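Where Is the Edge? A Small Result on Teaching Robots to Set Things Down

By Elżbieta Lis

Setting a cup on a table is a placing task, and placing gets less attention than grasping. A grasp has a clear signal at the end: the object comes up or it doesn't. A placement can look correct for a full second and then fail, with the base of the cup hanging a finger's width past the edge of the surface. Most learned control policies handle this badly when the table is one they were never trained on.

A group at Talline, led by Bevan McAlister, has spent the past two years on that one failure. Their report, released October 27, 2021, describes a training method called Wuleo. The claim is narrow. If a policy is made to predict the outline of the support surface as a side task during training, it places objects more reliably on unfamiliar tables, and it needs fewer demonstrations to get there.

The setup is plain. A humanoid upper body stands at a table with one object already in its hand. It must put the object down anywhere on the surface with the full base supported. Input is a single color camera mounted at the head, plus joint positions. There is no depth sensor and no map of the room. The network takes in the current view and produces a short sequence of arm and finger commands.

Side tasks of this type have been tried before. The usual choice is to have the network reconstruct the whole image, or to predict depth at every pixel. McAlister argues that both ask for too much. A network with limited capacity will spend it on whatever covers the largest area, and in a room that means the floor.

"The floor wins every time if you let it," he says. "It has the most pixels and the most texture. The table edge is a few hundred pixels in a line, and the edge is the part that decides whether the cup stays up."

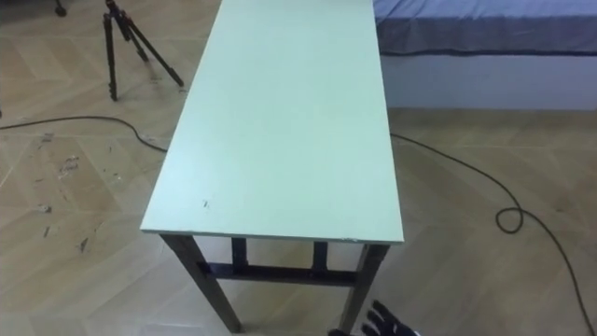 Wuleo replaces the full reconstruction with a short list of line segments. For each training view, a person marks the borders of the support surface, and the network learns to predict those segments from the same internal features it uses to move the arm. Nothing else in the view is labeled. A head camera looking steeply down a long table gives the method its hardest geometry, with the near edge running straight across and the two sides closing in toward the far end. The pale green top is smooth and has almost no texture to track, while the herringbone floor around it is full of seams that meet at angles and look, to a small filter, very much like edges. The bright band along the right side of the top is a similar trap. In early versions of the network it was often read as the border of the table, and placements drifted left.

Labels are cheap by the standards of the field. Because the outline of a table is a handful of straight lines, an annotator can finish a view in seconds. The group labeled 2,000 views in total. The arm demonstrations, which cost far more to collect, were limited to 200.

Testing used 44 placements on tables that did not appear in training, repeated for each of the compared methods with the same starting poses. The report presents the results as paired trials, so that each Wuleo attempt is matched with an attempt by the baseline from the same pose. The baseline was the identical network with the side task removed. A second comparison kept a side task but used whole-image reconstruction.

Wuleo came out ahead of both. The gap was widest on plain, light-colored tops and nearly closed on dark tops over light floors, where the contrast is high enough that the baseline finds the edge without help. Whole-image reconstruction did slightly worse than no side task at all. That last finding is the one most likely to be argued over. It fits McAlister's account of wasted capacity, but the group tested only one network size, and a larger network might have room for both jobs.

The ablations are more useful than the headline. Removing the far edge from the labels had almost no effect, which makes sense for an arm that cannot reach it. Removing the near edge erased the entire gain. Adding labels for table legs made performance slightly worse. The authors suggest that legs seen under the top draw attention to the region below the near edge, where the hand also tends to appear at the start of a trial, but they did not test this directly.

Hand position turned out to matter in another way. In training, demonstrations began with the hand in one of several rest poses, some of them low enough that only the fingers entered the camera view. A version of the network trained without those low poses placed well once the hand was above the table but often clipped the near edge on the way up. The group now includes low starts in every training set and recommends that others do the same.

There are limits. The method assumes straight borders, and round tables are left out. The report offers a curve-based extension in an appendix, with no trials behind it. Clutter is also missing: every test surface was clear at the start of a trial. In a working kitchen the near edge may be hidden behind a dish rack or a newspaper, and a network trained to rely on that edge could do worse than one that never learned to look for it.

A small outside check exists. Engineers at Clakano, which builds arms for hospital supply rooms, ran the released code on their own hardware in September, ahead of the report. They saw the same ordering of the three methods, with a smaller margin. Their shelves have a raised lip at the front, and the lip gave the baseline something to find.

McAlister's next target is the order in which the network uses its information. At present the outline is predicted at every step, including the last few, when the held object covers most of the nearby surface and the prediction is close to a guess. A revised version, tested so far only in simulation on the Goodwin benchmark, freezes the outline once the object passes over the near edge and carries it forward using joint positions alone. Hardware trials of that version are scheduled on the same set of tables.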